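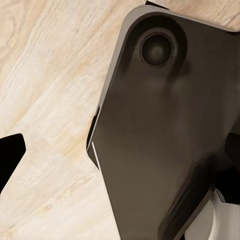

by Renato Bustos

How to bring back the shine on a dull gelcoat

After a few seasons outside, the hull of a fiberglass boat becomes chalky. If you rub it with your palm and the palm comes away white, wax alone will not help. You must first remove the dead layer. I did this in April on our small bowrider, the Arero, which has a dark blue hull, and I write the steps in the order I did them.

Wash the hull with boat soap and let it dry fully. Then wipe it with a dewaxing solvent, always in one direction, and change the rag often. Old wax will clog your sandpaper.

Put masking tape over the rub rail, the decals and the metal fittings. Start at the transom with a test area the size of a dinner plate. Wet sand it by hand with 600 grit paper on a soft block, with light pressure and plenty of water. When the water runs the color of the hull, you are removing gelcoat, so stop and look often. Near corners the gelcoat is thin — do not sand there at all, use only compound.

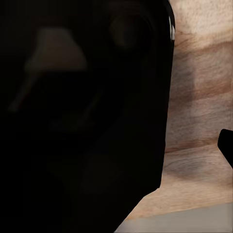 Compound comes next, with a wool pad on a rotary polisher. Set the speed at 900 rpm and work small areas, with the pad almost flat. Dark colors show every mistake, so check your work from the side before you move on. What you want at a curved edge is what the black finger in the picture has: one thin, bright line of light that follows the curve. If that line on your hull is wide and milky, the surface is still rough and needs another pass. Wipe off the rest of the compound before it hardens.

Change to a clean foam pad for the polish, and never use the same pad for both products. Finish with two thin coats of paste wax. Let each coat haze, then buff it with a clean cotton cloth. Work in the shade, because on a hot hull the wax dries too fast and leaves streaks.
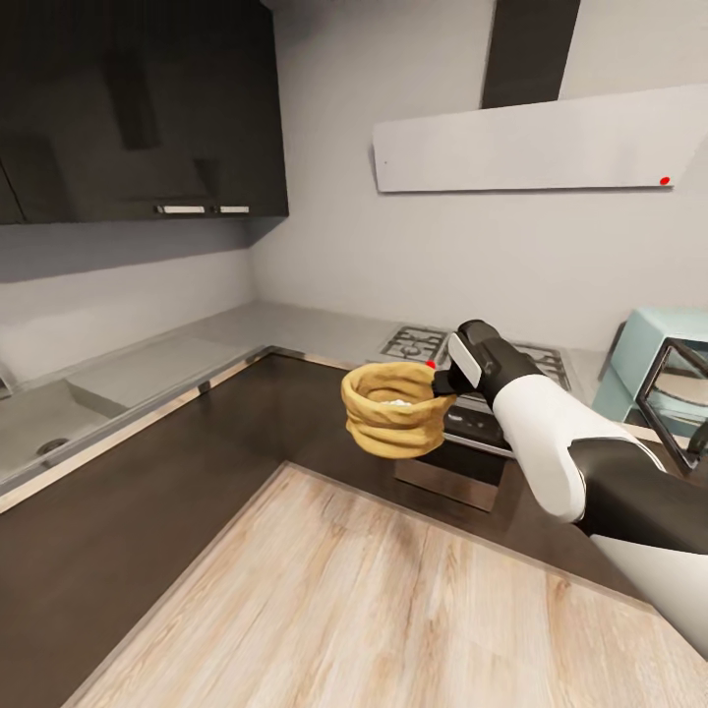
Ngaio Pomare writes that she skips the sanding completely and goes over the hull twice with compound, and on a white boat she never saw a difference. On a light hull with little chalk I think she is right. Try the compound first on your test area, and take out the sandpaper only if the area stays dull after the second pass.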